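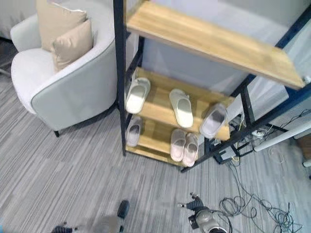 Fig. 4 - Rack area, slippers on the shelves.

3 min read

4. Working at the rack - house rules

Applies to the Mengal humanoid, fetch and tidy tasks. Read section 3 (power and stop buttons) first. Revised November 4, 2023, replaces the September sheet.

4.1 Before you start

1. Stop button in hand. Not on the chair, not in a pocket.
2. Cables. Push any coils back from where the feet go. Loose cable on carpet = trip for you and for the robot.
3. Keep 600 mm clear on both sides of the rack. Move small furniture if you have to.
4. Speed limit to 20 percent for the first run of the day. Check it on the Rurus screen, don't trust the saved profile.
5. Open and close both hands, all fingers, before anything goes near them.
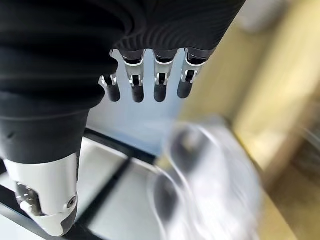
6. If a finger lags or sticks, stop. Tag the hand, write it in the log, use the other side or call it a day.

Note: fold the sleeve back evenly over the wrist. A bunched up sleeve can catch on the thumb joint.

4.2 During the run

1. Two people, always. One on the stop, one watching the arms. No swapping jobs mid run.
2. Approach the top shelf from above, slow. Lower shelf only after the arm has backed out compeltely.
3. Soft items - use the light grip setting. Slippers squash and then slide out.
4. Dropped item stays on the floor until the robot is paused.
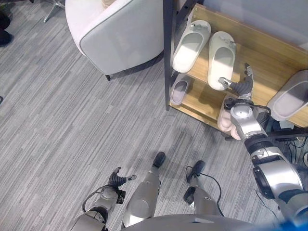
Diarmuid Ó Flaithearta asked whether pausing is enough here or if it has to be a full stop, as the Zamport manual only talks about full stops. Pause is ok for picking up off the floor. Anything on the shelves or near the hands - full stop.

4.3 Reaching in

CAUTION: no hands on the rack while the arm is live. Not even to straighten one item.

1. Say "stopping" out loud. Press stop.
2. Wait 2 seconds, look at the status light.
3. Reach in from the side, never between the arms.
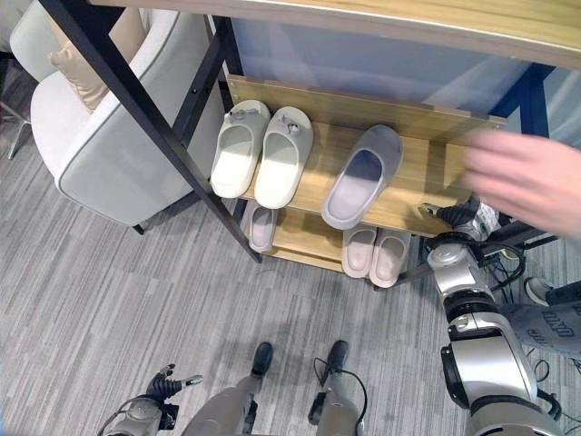
4. Hands out, step back, say "clear". Only then reset.
5. Closed shoes, sleeves rolled, no lanyards. Same for visitors.

Note: after a reset the arm goes to its home pose first, and its a wider swing than you think. Stay behind the tape.

4.4 After

1. Park, power down, hands open.
2. Log the run on form 578. Near misses too, even small ones.
3. Questions to Knut Pfeiffer at the Elach desk.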